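What I learned from an old enamel roasting pan
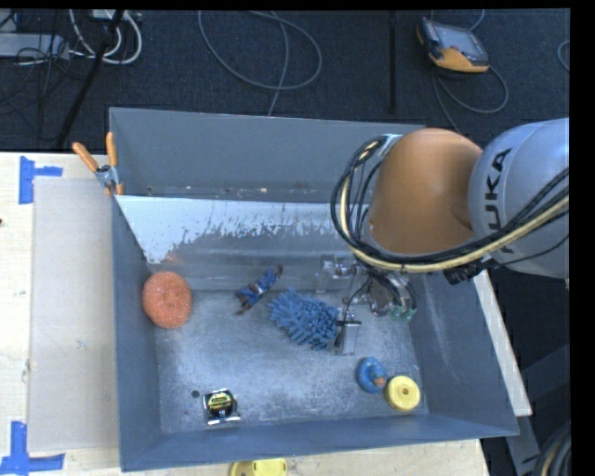
My aunt Farzana left me a roasting pan, and for two years I kept it on top of the fridge because I didn't know how to get it clean. It had a brown layer baked into the corners that had been there since before I was born. Last November I decided to deal with it.

I started with dish soap and hot water overnight. That took off the grease but none of the brown. Then I tried a paste of baking soda and a little water, spread on thick and left until the next evening. This did more. The flat part of the bottom came up fairly well and the corners stayed as they were.

Sadia Ghauri, who lives downstairs, told me to boil water in it with a spoon of washing soda. The pan covers two burners on my stove, so I had to move everything else off. I kept it at a low simmer for an hour with the window open. After that I could push most of the brown off with a wooden spatula. I did the corners with an old toothbrush and it took three evenings.

A few things I would do differently. I used steel wool on one side early on and it dulled the enamel. It still works fine but I can see the patch every time I wash it. I would also wear gloves with the washing soda. My hands were dry for a week.

There are two chips on the rim. I asked Rizwan at the hardware store in Bullbridge about enamel repair kits and he said the ones he carries are for sinks and shouldn't go in an oven. So the chips are staying. They are on the outside, and I dry the pan right away so they don't rust any further.

I have cooked in it four times now. Chicken thighs with potatoes came out best. It is heavier than my thin supermarket pan and the potatoes brown more evenly on the bottom. Lamb was good too, though I left it in too long.

My cousin wants to know if I'll bring it when we all get together at her place. I probably will. I need to measure her oven first, because the handles stick out and it only just fits in mine.

Next I want to try the same thing on the cookie sheets.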